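Rornton 생활지원기술센터는 10월 장비심의를 앞두고 가정환경용 휴머노이드 로봇 도입 계획을 정리하고 있다. 사업명은 Pusenier이며, 거실과 같은 주거 공간에서 정돈 작업을 수행하는 로봇의 운용 기반을 마련하는 것이 목적이다. 장비계획을 총괄하는 라파엘 들로네(Raphaël Delaunay) 기획실장을 만나 구매 범위와 예산 편성 방식, 남은 검토 사항을 들었다.

## 구매에 앞선 시뮬레이션

센터가 심의에 올릴 본체는 두 대이다. 들로네 실장은 대수를 정하기 전에 작업부터 정했다고 말했다. "처음 접수된 부서 의견에는 주방, 세탁, 현관 정리까지 모두 들어 있었습니다. 그대로 두면 손의 사양도, 팔의 도달 거리도 정할 수 없습니다. 1차 연도는 거실로 한정하고, 그 안에서도 소파 주변 작업을 기준으로 삼기로 했습니다."

기준 작업은 시뮬레이션 환경에서 먼저 검토한다. 센터는 이를 위해 Melnyk 소프트웨어의 연간 사용권을 확보하였고, 올해 배정된 연산 시간은 3,655시간이다. 실장은 이 시간이 넉넉한 편은 아니라고 했다. "물체의 배치를 조금씩 바꾸어 가며 같은 작업을 반복하기 때문에 소모가 빠릅니다. 딱딱한 상자만 다룬다면 사정이 다르겠지만, 쿠션처럼 눌리고 휘는 물체는 계산 부담이 큽니다."
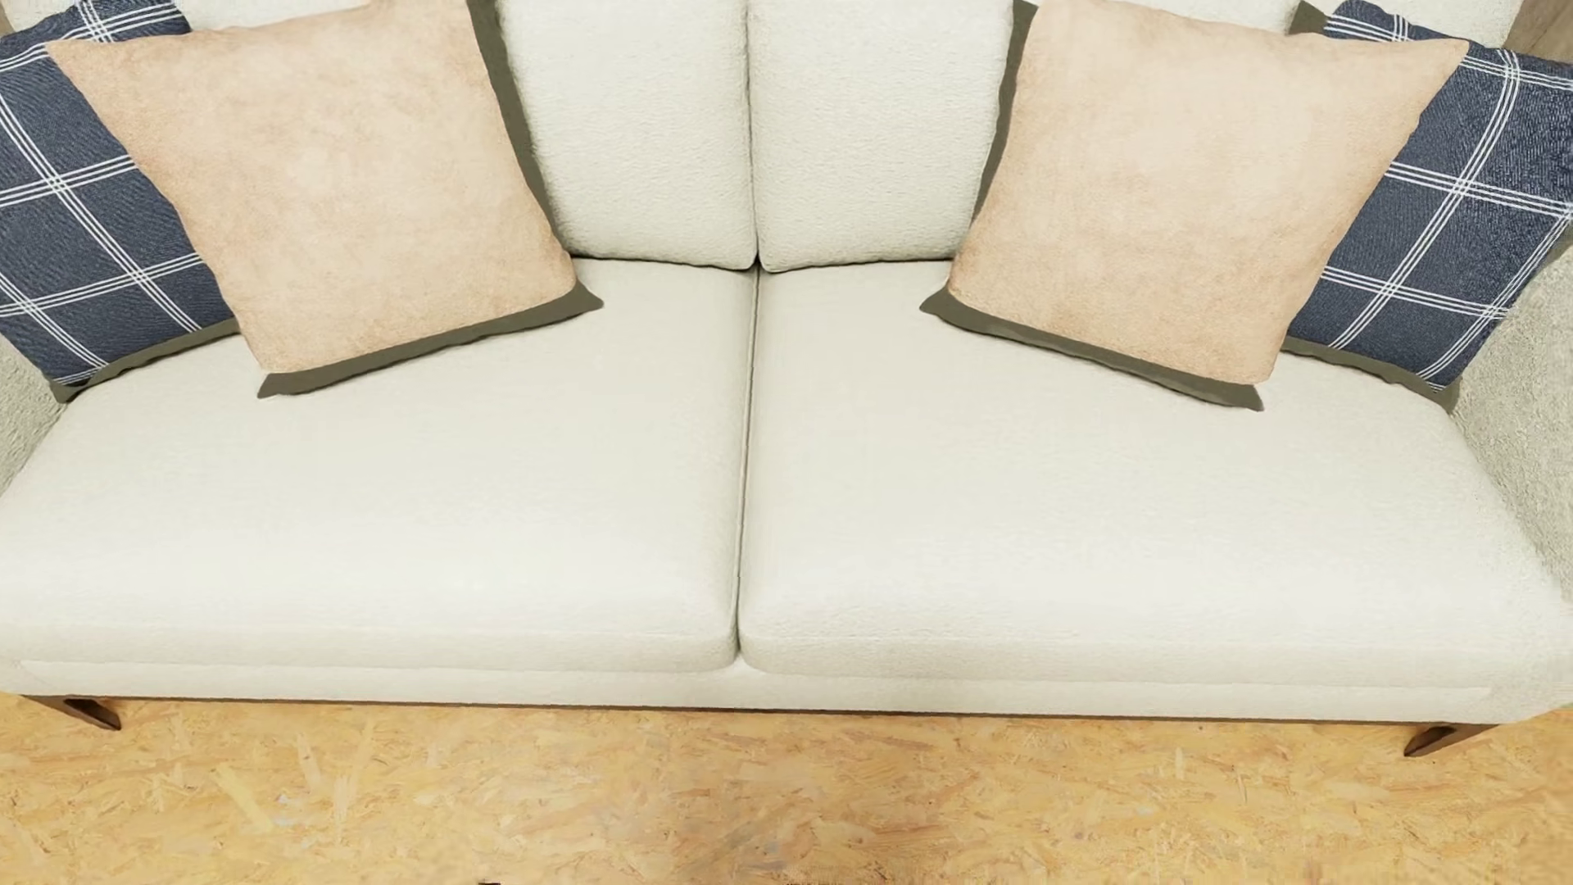

*소파 정돈 과제의 시뮬레이션 화면. 2인용 소파 양 끝에 쿠션이 겹쳐 놓여 있다.*

소파를 기준으로 삼은 이유를 묻자 그는 견적 비교의 편의를 들었다. "공급사마다 시연하고 싶어 하는 작업이 다릅니다. 각자 잘하는 동작만 보여 주면 가격을 나란히 놓을 수가 없습니다. 쿠션을 집어 옮기고 다시 기대어 세우는 작업은 어느 업체에나 똑같이 요구할 수 있습니다. 체크무늬와 단색 쿠션이 겹쳐 있을 때 둘을 구분하는지도 함께 확인합니다."

평가표에는 39개 항목이 있다. 손의 파지력과 관절 가동 범위 외에 보행 중 정지 거리, 가구와의 접촉 여부, 비상정지 후 복귀 절차가 포함된다. 항목별 배점은 심의가 끝난 뒤 공급사에 통지한다.

## 본체 가격에 포함되지 않는 비용

Rernetti가 제출한 견적은 본체, 충전 설비, 기본 교육으로 구성되어 있다. 들로네 실장은 담당자들에게 견적서의 첫 장보다 제외 항목을 먼저 읽도록 권한다고 했다.

"손은 소모품으로 보아야 합니다. 손가락 부품의 교체 주기와 단가를 받지 못하면 2차 연도 예산을 세울 수 없습니다. 배터리, 운송 상자, 바닥 보강도 마찬가지입니다. 예전에 다른 장비를 들일 때 운송비가 빠져 있어서 소모품 예산을 옮겨 쓴 일이 있는데, 그 뒤로는 설치 장소까지의 운송을 계약 본문에 적습니다."

바닥과 가구도 예산서에 별도 항목으로 올라 있다. 시뮬레이션 속의 거실과 시험실의 조건이 지나치게 다르면 검토 결과를 그대로 적용하기 어렵다는 판단이다. 소파의 좌면 높이, 팔걸이의 폭, 가구 사이의 통로 너비를 시험실에서도 맞출 계획이며, 마감재는 내구성을 보고 따로 정한다.

보행과 손 작업을 분리하여 구매하는 방안도 논의되었다. 고정식 팔을 먼저 도입하면 초기 지출은 줄어든다. 이에 대해 실장은 다음과 같이 설명했다. "고정식 팔은 신뢰할 수 있는 장비이고, 다른 사업에서는 그쪽을 권합니다. 다만 Pusenier에서는 로봇이 소파까지 걸어가 멈춘 자세에서 팔을 뻗어야 합니다. 어디에 발을 두느냐에 따라 닿는 쿠션이 달라지므로 두 기능을 따로 평가하면 구매 판단에 쓸 수 있는 자료가 나오지 않습니다."

시뮬레이션 환경에는 소파가 있는 방과 그에 이어진 안쪽 방이 함께 구성되어 있다. 센터는 소파 옆에서의 자세와 함께 방 사이의 개구부 통과도 시험 과제에 넣을지 검토 중이다. 개구부 과제가 추가되면 연산 시간의 배분도 다시 정해야 한다.

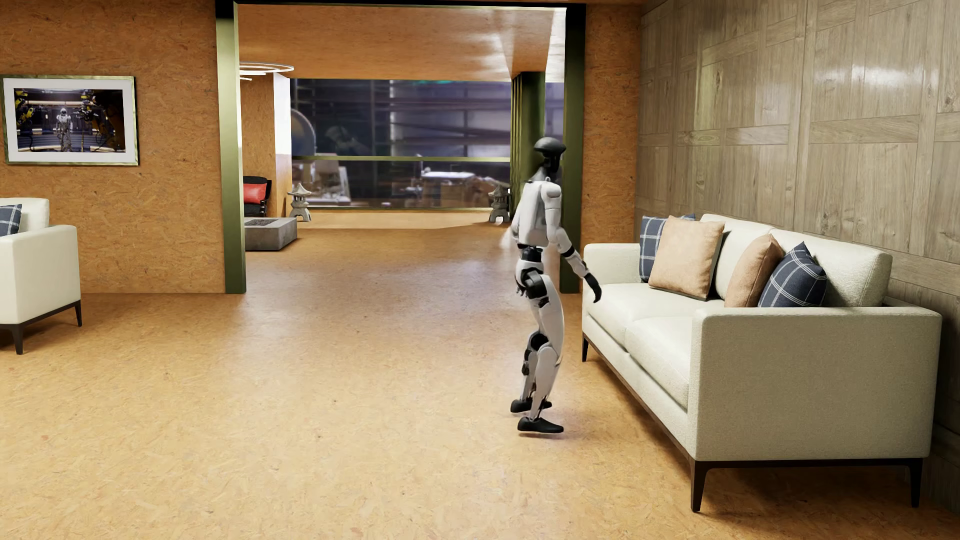

## 계약 방식과 일정

두 대를 동시에 인수할지, 순차로 인수할지는 아직 확정되지 않았다. 동시 인수는 단가 협의에 유리하고 순차 인수는 첫 장비의 운용 경험을 다음 계약 조건에 반영할 수 있다. 들로네 실장은 후자에 무게를 두고 있다. "첫 번째 본체를 인수한 다음 검수 기간을 충분히 두고자 합니다. 할인 폭이 줄더라도 검수 조건을 고칠 기회가 있는 편이 센터에는 낫습니다. 물론 재무 부서의 의견은 다를 수 있고, 그 부분은 심의에서 다룰 것입니다."

유지보수 계약에는 현장 방문 기한과 대체 장비 제공 조건이 명시된다. 소프트웨어 갱신으로 동작이 달라지는 경우에는 공급사가 사전에 변경 내역을 제출하고, 센터는 같은 소파 과제로 재검수를 실시한다. 재검수에 드는 인력은 센터가 부담하며, 공급사 귀책으로 반복되는 횟수에 대해서는 비용을 청구할 수 있도록 조항을 협의하고 있다.

비슷한 구매를 준비하는 기관에 전할 조언을 청하자 실장은 운영 인력의 인건비를 꼽았다. "장비비와 인건비의 심의 시기가 다른 기관이 많습니다. 저희도 그렇습니다. 본체가 들어온 시점에 운용 담당자가 없으면 보증 기간이 그대로 지나갑니다. 채용 공고 일정을 납품 일정표의 같은 장에 적어 두시기를 권합니다."

심의용 최종 자료에는 수정 견적과 시험실 공사 내역이 첨부된다. 평가표 사본은 센터 기획실에 신청하여 열람할 수 있다.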